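Oliwia Pawłowska has a rule about toolboxes - if the lid won't shut, you own too much. I called her one Monday to talk about sorting out small garden and kitchen things, and we got going right away.

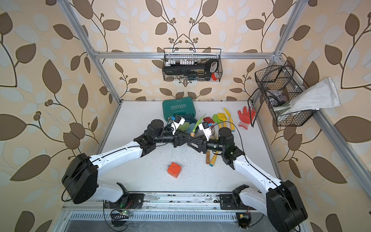
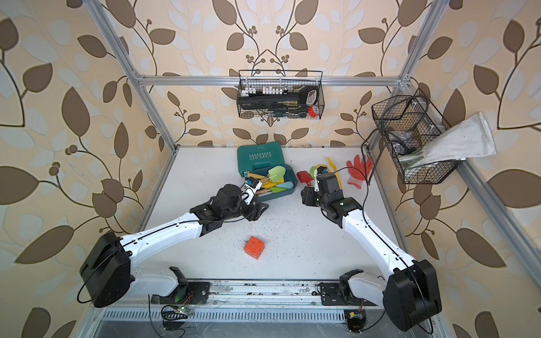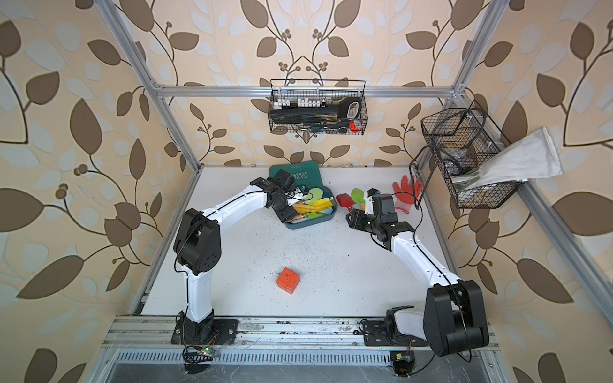

"I start with whatever has a handle," she told me. "Handles all point the same way, and the gloves go in last!"

I asked about dirt (my own box is full of it). "Brush it out in November," she said, "then leave it alone until spring." She has 17 trowels at home and wants four.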